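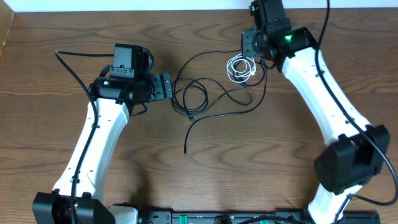
Wooden tables: the questions we get asked

Jakum Tables, Murklow
Last updated Nov 25, 2020

Before you order

Do you make tables to any size?
Within limits. The longest top we can get out of the workshop door is 300 cm, and we know this from experience. Anything wider than a normal kitchen table is quoted separately. Please measure your own door, hallway and stairs before you write to us, including the bit where the banister sticks out.

How thick are the tops?
27 mm as standard. We can go thicker, and people often ask us to, right up until they try to lift one end.

Will my table look like the one in the shop?
It will look like a relation of it. Grain varies from board to board, and so does colour. If you want every table to match every other table for ever, wallpaper may be more your sort of thing. We can send you a photo of your boards before we cut them, and you may turn them down once. The second lot you are stuck with.

What does it cost?
The smallest kitchen table is £427 with plain legs. The Benavides bench is £200 if bought with a table and rather more if bought alone, which annoys everyone who wants only a bench. Delivery is worked out by postcode.

How long will I wait?
Orders placed before the end of November go out in the new year. We are asked every autumn whether a table could be ready for Christmas dinner. It could, if you'd asked in the summer.

Looking after it

What is it finished with?
Nilent hard oil, two coats, rubbed back between. It soaks in and leaves the wood feeling like wood. You can have lacquer instead if you ask when ordering. Lacquer puts up with more, but when it does get damaged you can't patch a small area without it showing.

How often should I oil it?
Drip a little water on the top. If it beads, leave the table alone and go and do something nicer. If it sinks in and leaves a dark patch, the table is due a coat. Most kitchens need it once or twice a year. A table used by small children may want it sooner, along with a good scrape.

How do I put the oil on?
Wipe the top clean and let it dry overnight. Sand lightly with fine paper, going with the grain. Then put on much less oil than you think you need, with a lint-free cloth, and wipe off whatever hasn't soaked in after a quarter of an hour. Sticky tables are nearly always the work of generous people.

Lay used cloths out flat outdoors to dry, or soak them in water before they go in the bin. Oily rags left in a heap can heat up and catch fire by themselves. We aren't joking about this one.

Which way does the grain go?
Along the long lines. If you can't tell by looking, get down so that your eye is level with the top and look towards a window. Some boards wander a bit, and there you follow the general direction and don't fret over each wiggle.

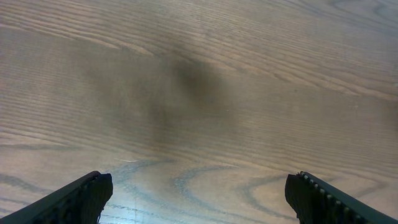
Fine, wavy grain in a light tan to honey-brown top.

Things that have already happened

Someone put a hot pan on it.
White marks in an oiled top will often fade with gentle rubbing and a fresh coat. Black marks are burns and have to be sanded out, or covered with a fruit bowl. We have sold many tables to people who own a fruit bowl in a slightly odd place.

There's a gap that wasn't there last week.
Has the heating come on? Wood shrinks in dry air and swells in damp air. A hairline gap in winter usually closes by spring. If you can post a coin through it, send us a picture.

The top has cupped.
Check that all the fixings underneath are snug but can still slide in their slots. If somebody has helpfully added extra screws, take them out. Keep the table away from radiators, even if that's the only place it looks right.

Can I send it back?
Standard sizes, yes, within 14 days and unused. Made-to-measure tops, no, unless we got the measurements wrong. We keep your email with the measurements in it.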